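Clastow Community Forum
Software > Planning and Control
Topic: Shared workspace reservation versus joint planning for two-arm sorting

Posted by c_nwosu
Group: Integrators
2025-08-26

I am writing on behalf of the manipulation software group at Zeleke. We are preparing to standardize our two-arm tabletop cell on one method of collision avoidance between arms, and I would like to hear from members who have maintained either method for longer than a single release. 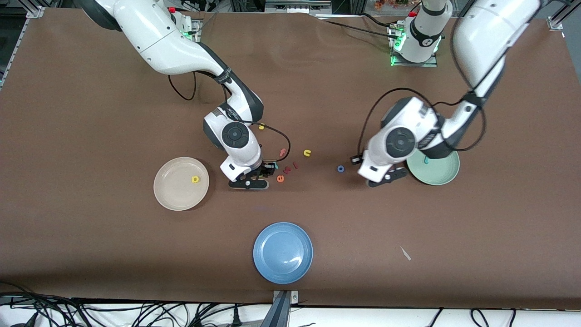
The task is letter sorting. Foam letters are placed on the table without any fixed order, and each must be moved to one of three plates. The task specification assigns a letter to a plate; the planner decides which arm carries it out. Perception supplies a list of letter poses with a confidence value for each, and the list is refreshed after every completed place.

At present we use Zester for motion planning, with each arm planned separately. The table is divided into cells in software. Before an arm moves, it must reserve every cell that its swept volume will cross, and it releases them as it leaves. The arrangement is easy to explain and easy to log. It also produces a great deal of waiting whenever the remaining letters lie in the middle of the table, where both arms can reach.

The alternative is to plan both arms as one system. Our trial branch does this and the waiting is largely gone. In a set of 578 recorded starting layouts replayed in simulation, however, the joint planner exceeded its time limit on 17. The separate planners exceeded theirs on none.

My questions are as follows:

1. Is a fallback from joint to separate planning considered acceptable practice, or does it merely hide the failures?
2. How do members handle a target whose pose changes while one arm is already on its way to it?
3. Has anyone included the cables in the collision model?

Chukwuemeka Nwosu
Zeleke

Reply by hartono_h
Group: Members

Thank you for a clear statement of the problem. I would advise against the fallback in the form you describe. We operated such an arrangement for most of a year. The difficulty was that the two planners had different ideas of a good resting posture. When the joint planner timed out and the separate planners took over, the first thing they did was move both arms to a posture from which the joint planner then had trouble starting. The log showed a single timeout. The operators saw several slow cycles in a row.

If you must have a fallback, please require both planners to begin and end at the same named postures.

On your second question, we freeze the target once the gripper is below a set height. Updates received after that point are stored and applied to the next attempt.

Hakim Hartono

Reply by o.dauda
Group: Maintainers

I must disagree with the previous reply on freezing the target. Foam letters are light, and a finger that touches the edge of one will push it or turn it. If the pose is frozen, the gripper closes where the letter used to be. We keep the estimate live until the fingers begin to close, and we limit how far the correction may move the goal in one control step. The limit matters more than the update rate.

As to reservation: the method is not at fault, but your cells may be too large. What size do you use?

Reply by c_nwosu
Group: Integrators

The cells are 40 mm on each side. We tried smaller ones, and the reservation table became the slowest part of the loop. I will concede that our implementation of the table was not written with speed in mind.

Mr. Hartono's remark about postures is very useful. I checked this afternoon, and our two planners do indeed use different home postures for the left arm. They were defined in separate files by separate people.

Reply by hartono_h
Group: Members

In answer to Mr. Dauda: a live estimate assumes that the letter can be seen. On a fixed overhead or side view, the gripper covers the letter at exactly the moment the correction would be of use. Our detector continued to report a pose during that interval, with high confidence, and the pose belonged to the fingertip. I do not consider a bounded correction toward a wrong answer to be an improvement on no correction.

Reply by o.dauda
Group: Maintainers

That is a fault in the detector. The arm's own geometry is known, and it can be masked out of the image before detection is run. Once masked, a covered letter is reported as covered, and the controller keeps the last good estimate. In that one case our two approaches give the same result. In every other case mine has newer information.

Reply by y_bako
Group: Members

I should like to address the third question, as it has received no answer.

We do include cables, in a limited manner. A cable that loops out from an upper link is represented by a chain of capsules attached to that link, sized to cover the widest swing we have measured. The capsules are checked against the other arm and ignored against the table. Attempts to model the cable's true shape were abandoned; the cost was high and the benefit could not be shown.

One caution. If the capsules are made generous, the joint planner will begin to report that perfectly ordinary postures are in collision. I would ask whether any of the 17 timeouts began from such a posture. A start state near the edge of collision is a common cause of long searches.

Yakubu Bako

Reply by c_nwosu
Group: Integrators

We had no cable capsules in the model when the 17 timeouts were recorded, so that cannot be the cause. The wider point about start states is well taken and I will have them examined.

Reply by n_akinola
Group: Moderators

A reminder that discussion of detector training belongs in the Perception section. The masking question is close enough to the topic to remain.

Speaking as a member and no longer as a moderator, I believe the thread has moved past the more basic matter of task assignment. Both planning methods are being asked to rescue a poor choice of arm. If the letter is on the right side and the destination plate is on the left, some crossing or handing over is unavoidable. If the letter and the plate are on the same side, it is not. At Godano we placed a small assignment step ahead of motion planning. It orders the remaining letters so that the two arms work on opposite sides for as long as possible, and it leaves the middle for the end, when one arm may simply be parked.

The step is solved again after each place. With so few objects, the time it takes does not show in our cycle logs.

Nkechi Akinola

Reply by o.dauda
Group: Maintainers

I agree with the assignment step and would support adding a reference version to the Zester examples. I do not agree with leaving the middle for the end. It postpones the waiting and makes the last part of each run entirely single-armed. We interleave instead – one arm takes a letter from the middle while the other is occupied at a plate on the far side.

Reply by n_akinola
Group: Moderators

Interleaving depends upon predictable place times. Ours vary, for the reason that a letter which sticks to a finger must be released a second time. I accept that a cell with more consistent releases might prefer your order.

Reply by c_nwosu
Group: Integrators

I have now examined the start states. Of the 17 layouts, 11 began with the left arm in the home posture from the wrong file, in which the elbow is turned toward the other arm. With the postures made the same, those 11 are solved within the limit. The other six all involve two letters lying close together, each assigned to a different arm. The grasp poses conflict, and the planner spends its entire allowance attempting to satisfy both.

I take this as support for Ms. Akinola's position, at least in part. An assignment step that declined to give neighboring letters to different arms at the same moment would have removed all six.

Our intention is to proceed with joint planning, shared home postures and an assignment step, and to retain the reservation table solely as a runtime check. We will generate a further 1,000 layouts for the next comparison, weighted toward close pairs. I expect to post the results in October.

Reply by hartono_h
Group: Members

I would ask that the comparison report the longest cycle in addition to the average. I remain of the view that the target should be frozen, and I would be glad to see both settings included.

Reply by c_nwosu
Group: Integrators

Both settings will be included, with masking enabled for each. Mr. Bako, would you be willing to share the capsule dimensions you use, or the procedure by which you measured the swing?

Reply by y_bako
Group: Members

The dimensions are specific to our cable routing and would not serve you. I will send the measuring procedure by private message this week. It requires the arm to be run through its joint limits at reduced speed, and the cables should be fastened as they will be in normal use before you begin.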